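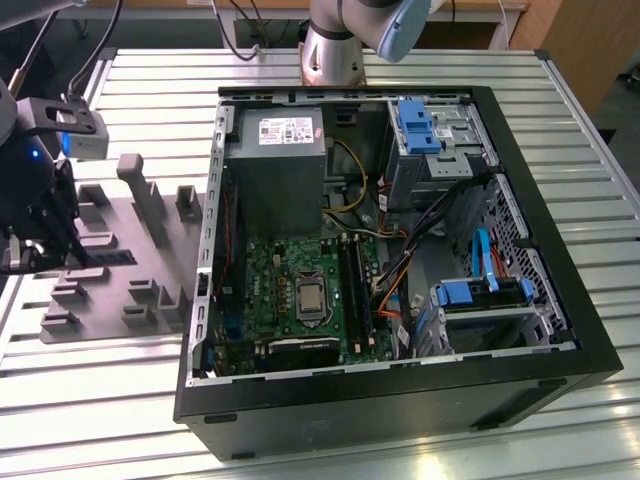
Inix publishes results of gripper comparison for computer disassembly

Buchanan, 4 Jan 2019 - Inix, a developer of automation for electronics recycling, today published the results of its comparison of two robot grippers for taking apart used desktop computers. The work was made together with the gripper manufacturer Wosent.

In the test, both grippers had to remove memory modules from opened computers and place them in a fixture tray. Each gripper made 900 attempts with the same arm, the same camera and the same controller settings. Only the fingers and the drive of the gripper were different.

The narrow-finger model from Wosent needed 7 seconds for one module on average. The wide-finger model needed 10 seconds, and it touched neighboring cables more often. On the other hand, the wide fingers kept a better hold on modules with a heat cover, and Inix will continue to use them for this task.

The full report also describes the camera position and the force limits. It can be requested from Inix free of charge.

The next comparison will start in March at the Clerau recycling plant and will include hard drives and optical drives.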